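Section 4: House rules for setting out a simulated tabletop

Drodberg Tabletop Guide, for operators and scene builders
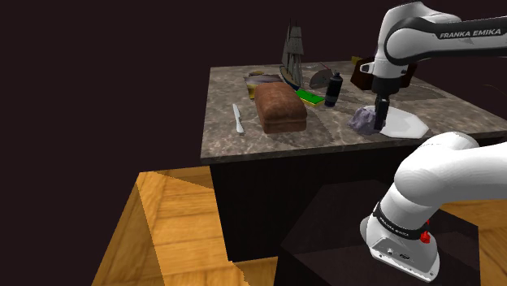 4.1 Before you start

Welcome back! If you have come straight from Section 3 you will have the arm loaded on its pedestal and the table placed in front of it, and you are probably itching to put things on top and press run. Please give this section a quarter of an hour first. Most of the scenes that Telma Gallardo sends back to their builders come back over something in these few pages, and it is a shame to lose a night of runs to a misplaced sponge.

The rules apply to every scene in the Pedix library, whether it has two objects or twenty. They are our own working rules for simulation, and they don't replace the safety standards that cover a real arm in a real room. For those, go to your site's own risk assessment and the arm maker's handbook.

4.2 Setting out the objects

1. Open the scene in Drodberg and check that the robot is at its home pose. If it isn't, press Reset and wait for the arm to settle.

2. Place the target object first, together with anything it rests on, such as a plate. Keep it well within reach and let the physics run until it has stopped moving.

3. Add the other objects one at a time. We like a proper mixture here - food next to cutlery, a cleaning sponge near a spray can, something flat like a book or a picture - so that the target has to be picked out from a table with a bit of variety.

4. Put tall or delicate shapes towards the back. A model ship with masts and rigging is a lovely thing to look at, but its collision shape is a good deal simpler than its outline, and an arm swinging past it can report a contact you would never spot by eye.

5. Lay knives flat and record them under "sharp" in the object list, even though nothing in a simulation can be cut. The same scene may be rebuilt with real objects one day, and whoever does that will be working from your list.

6. Save the layout under a new name. Please don't overwrite somebody else's, however small your change.

Note: Objects may sit close together, but their collision shapes must not overlap at the start. Overlapping shapes tend to spring apart on the first step, and you will find your loaf of bread on the floor.

4.3 Checking the approach

1. Set the arm speed to 85 per cent or lower for the first run of any new layout.

2. Step the gripper down towards the target by hand, with the fingers pointing downwards, and watch the clearance at the wrist as well as at the fingertips. People do forget the wrist, and it is much wider than the fingers.

3. Turn the view right round the table. An object that looks nicely clear from one side may be tucked just behind the wrist from another.

4. Run the contact check. A clean result shows code 3. Warning 1626 means the arm has touched something other than the target, so move the object named in the log and run the check again.

Caution: Never clear warning 1626 by switching off collisions for an object. The run will look perfect and the results will be worthless, and the setting is saved with the scene for the next person to trip over.

Caution: Do not send a motion file from Drodberg to a physical arm. Files for hardware go through the Geerts review, explained in Section 7, and there are no exceptions for short or simple movements.

4.4 Keeping records

Write a line or two in the scene log each time you change the layout, the lighting or the speed. A batch may go up to 3000 runs, and anything longer should be split so that a fault can be traced without reading the whole lot. If you inherit a scene from the old Drurmont library, repeat all of 4.3 before using it, as the table heights were measured differently there.

Lighting has its own settings and its own little troubles, and those are dealt with in Section 5.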